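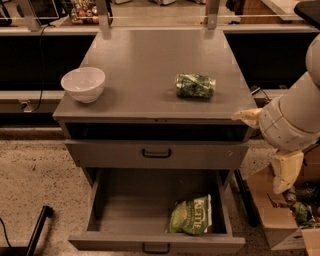 Eating at a desk doesn't count as lunch, I am told before I have got my coat off, and nor does anything that comes in a packet and is finished before the kettle has boiled. It is twenty to one. I had a cereal bar on the train and decide to keep quiet about it.

I have come to Millham to talk about the lunch hour with a woman who has run offices for 17 years and who agreed to see me on condition that I left her name out. She has to go on working with these people. Her present employer is Vusteo, a firm that sells scheduling software, and she is aware of how that sounds. "We can tell a warehouse in another country when its drivers should have their break," she says. "Upstairs there's a man who hasn't had one since he joined."

She started out at Kiiskinen, which made fittings for boats and stopped for lunch at noon. Everything stopped. The phones were put through to a machine and you could hear the clock in reception. There was a canteen with a hatch, and soup, and a long argument about the soup that had begun before she arrived and which she assumes is still going.

"I thought it was like school. I was twenty-something and I wanted to go to the shops. They looked at me as if I'd asked to take my shoes off." She stuck it out, and by the second winter found that she knew which of the welders had a daughter getting married and why purchasing and sales didn't speak. "You can't put that in an induction pack. I've tried. Somebody in legal took it out."

I ask when the lunch hour went. She doesn't blame computers, as I had expected, or phones. She blames the sandwich. "Once you could hold it in one hand you'd had it. The other hand was free. And if you've got a hand free in an office, someone will put something in it."

The sandwich then shrank in its turn. What she sees now is grazing: a handful of crisps at eleven, a banana on a call with the camera off, something fizzy at three. People tell her they are too busy to stop, and she has no doubt they feel it. She also does the stationery order, and knows how long the same people can spend choosing a pen. 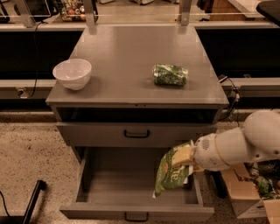
## The Pirwood experiment

Between Kiiskinen and Vusteo came Pirwood, an insurance office with 200 staff and a new managing director who had read a book. The book said that people who ate together worked better together. So Pirwood bought a table.

"It cost more than 2,000 pounds and it came in through the window," she says. It was put in the atrium, where everyone could see it, and that was the trouble. Sitting there felt like being on a panel. The first week, the directors used it, loudly. In the second week they had meetings. After that it was where you left your umbrella.

She was asked to find out what had gone wrong and did it by the unfashionable method of walking round at lunchtime. Claims were eating in the post room. They had a radio and two broken chairs and they had been there for years, perfectly happy, passing round somebody's pickled onions. "I wrote it up and recommended we leave them alone. Management sent them a better radio. They moved to the boiler cupboard."

I suggest this is a sad story. She thinks it's a lovely one.

## Soup, again

So what would she do, given a free hand? She pulls a face at the question and then answers it at length. No vouchers, no wellness week, no posters with a drawing of an avocado. She'd have a room with a door and no screen in it, a decent sink, and a rule that meetings can't start between half past twelve and half past one. She got that rule through at Vusteo in April. It lasted until Sunday, when a client's calendar invitation came in for one o'clock the next day and was accepted by 5 managers before breakfast.

"I've put it back in. I put it back in every month. They think it's a fault in the system."

It has gone ten past one by this time and I mention, delicately, that neither of us has eaten. She looks at the clock, then at her screen, where a number of things have turned red. There is a café over the road that does leek and potato, she says, and it's good, they put proper pepper in it, and she has been meaning to try sitting down in there. Would I mind very much if she just sent this one email first?

I get out my notebook and check the spelling of Kiiskinen. At twenty-five to two she is still typing. I have the other cereal bar.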